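Egilsson Street Pantry Opens Its Bottle Bar, and the Line Was Out the Door

3/28/22

The new refill corner at the Egilsson community kitchen opened to neighbors this week, and what a turnout! By mid-morning the line for the two water stations had wound past the coat hooks and down the front steps, with people of all ages carrying bottles, flasks, canteens and at least one very old thermos that had plainly seen some camping trips.

The idea is a simple one. Bring a bottle, fill it up, and borrow a cup or a brush if you need one. There is a long white counter for pouring, a deep sink for washing, and a shelf of spare bottles that anybody can take home and keep. The water is free, and so is everything on the shelf.

Bríd Noonan came up with the plan last June after a hot afternoon at the ball field, when the only fountain was broken and the parents were driving back and forth to the store for cases of water. She brought it to the kitchen's spring meeting with a hand-drawn floor plan, and it passed in under 12 minutes (a record for that group, according to several people who have sat through the others).

"I wanted a place where you could just walk in," Noonan said. "No sign-up sheet, no card to show. You're thirsty, you come in, you pour yourself some water and you head back out to whatever you were doing."

Most of the money came from a bake sale and a pancake breakfast, which together raised $600. Grivberg, the hardware store on the corner, gave the faucets and the drain boards, and Donal Hanrahan spent four evenings under the sink getting the pipes to line up. He was at the opening too, still checking the joints with a flashlight and looking very pleased with them.

The busiest spot of the morning was the pouring table, where Róisín Ní Mhurchú showed kids how to fill a narrow-necked bottle from an open cup. It takes a steadier hand than you might think! Her method is to tilt the cup low and close, start with a thin stream, and aim for the inside edge of the rim so the water can run down the wall of the bottle. Go too fast and it splashes back at you, as plenty of the younger visitors were delighted to find out.
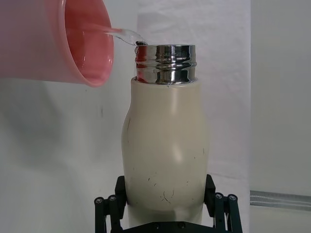 Do you need a funnel to fill a metal-necked bottle?

A cup works fine if you pour slowly and keep the bottle standing straight. A funnel is handy for powders and drink mixes, and there are 8 of them in the drawer by the sink if you would like one.

Ní Mhurchú also had plenty to say about washing. Warm water and a drop of dish soap will take care of most bottles, she told the crowd, but the threads at the neck need a small brush, and so does the groove inside the cap. Leave the bottle open on the rack overnight. A cap screwed on over a damp bottle is where most of those funny smells get started.

Catríona Mac Mathúna, a retired school nurse, walked over with two grandchildren and left with a promise to run the pouring table once a month. "They drank more water in one hour than I can get into them in a weekend," she said. "If letting them pour it themselves is the trick, then I'm all for it."

The refill corner is open whenever the kitchen is, from 8 in the morning until the supper dishes are done. Use the side door at 1041 Jirkberg Avenue, where the ramp is. The kitchen is still looking for bottle brushes, clean caps in any size and a second drying rack, all of which can be left in the blue bin just inside. The next pouring table will be held during the spring plant swap, and Noonan asks that anyone bringing seedlings please set them on the porch and keep the sink clear.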